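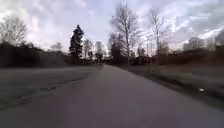

The path ahead on a cloudy day, bordered by hedges and bare trees.

The Sayce, a small outdoor delivery robot from Oltetent, is offered to towns, hospitals and colleges as a leased service. The lease covers the vehicle, its navigation software and two maintenance visits a year. Buyers supply the route and a dry place to charge.

Paved paths through open parkland are the setting for which the Sayce was designed, and also a fair test of it. Curbs and painted lines, which many machines use to hold their position, are often missing. Pavement and verge can look much alike in flat winter light. The Sayce therefore compares its camera view with a stored map of fixed features such as trees and hedge lines.

"A tall evergreen is worth a great deal to us," said Elif Naz Toprak, who leads route planning at Oltetent. "It keeps its outline in every season. A tree that drops its leaves must be mapped again in spring."

That second mapping is included in the lease for routes of up to 12 kilometers. Longer routes are billed separately, a point that buyers should settle before signing.

The Hurka district adopted the service to carry library books and mail between its public buildings. Over the trial period the vehicle completed 467 of 544 scheduled trips without help from a remote operator. Most of the remaining trips required only a short confirmation that the way was clear. Small litter on the grass caused no stops, although larger items on the pavement did.

Sarita Ahuja, who manages the district's contract, considers the result acceptable. She would like to see better reporting. The Lillex control panel, supplied with every lease, records each request for help but does not group requests by location, and her staff must sort them by hand every Wednesday.

Oltetent states that a revised version of Lillex will be released in May and provided to current customers at no added cost.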